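Reading time: 3 min

Finishing a pale table: oil, water-based poly, or leave it alone?

dovetail_dodger
Right, I've been given the job of deciding what goes on the big table at our hall in Clelberg, and I've read so much about it that I now know less than I did in May. The top is pale, came out of the factory with next to no colour in it, and the grain is half the reason we bought it. I put Dodura oil on an offcut and it went the colour of weak tea. My sister says it looks cosy. I did not buy cosy.

Quote for a professional respray was $1187, at which point I remembered I own a brush.

maksymiv_shed
Water-based poly, three thin coats, light sand between. Done. Next question.

Vira Harasym
Three coats of poly and you've got a table wrapped in cling film. I've had hardwax oil with white pigment on mine for five years, and the kids do their homework on it, so it's seen texta, Vegemite and a compass point. You patch the bad bit and get on with your life. Try patching poly and let me know how your weekend went.

maksymiv_shed
My weekend was lovely, thanks, as I didn't spend it rubbing goop into a table.

dovetail_dodger
Before you two move in together, I mostly want to know whether the grain will go blotchy. 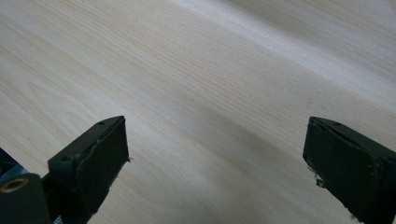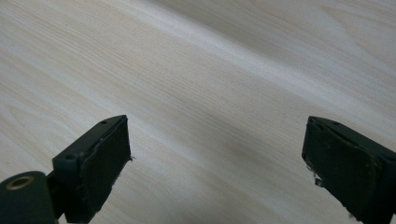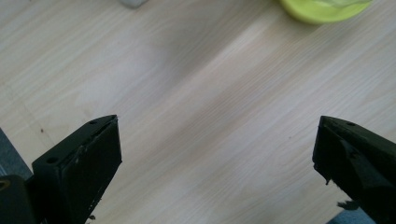
Pale top, grain running on the diagonal, light bouncing off it in all three.

grumpy_spokeshave
Is that solid or veneer? Because if it's veneer, everyone above should put the sandpaper down and step away.

dovetail_dodger
The bloke at the shop said "timber". I asked which timber and he said "the light one".

grumpy_spokeshave
Look at the end grain, then. If the lines on top carry on over the edge and down, you've got a board. If they stop dead and something else starts, it's veneer, and you get one gentle go with 240 grit before you meet whatever's underneath.

Vira Harasym
Agree with Grumpy, which I'll be denying later. On the blotching, I wouldn't try to pick it from a photo. Wipe a bit of the underside with metho and watch it while it's damp. Any patch that goes much darker than its neighbours will do the same under oil.

tin_of_wisex
Surprised we got this far without anyone mentioning Wisex matte. I did a bench in it and it hardly shifted the colour. Smells like a swimming pool for two days, though, and the tin says it covers 20 square metres, a figure I assume was arrived at by someone painting glass.

maksymiv_shed
Wisex IS a water-based poly, mate. Welcome to the correct side.

tin_of_wisex
I've been on it for years, I just didn't like the company.

dovetail_dodger
Checked the end. Lines go over the edge, so it's a board. Metho test tonight, once I've worked out how to get under it without asking anyone to help me back up.

Vira Harasym
White pigment oil. Thin. Wipe off more than you think.

maksymiv_shed
Poly.

81 people found this thread useful

Comments

kettle_on: Did the metho test on my own desk after reading this and found somebody's chewing gum. Cheers.

nora_planes: You've all forgotten soap finish. My gran's table never saw anything else.

maksymiv_shed: @nora_planes please don't encourage Vira.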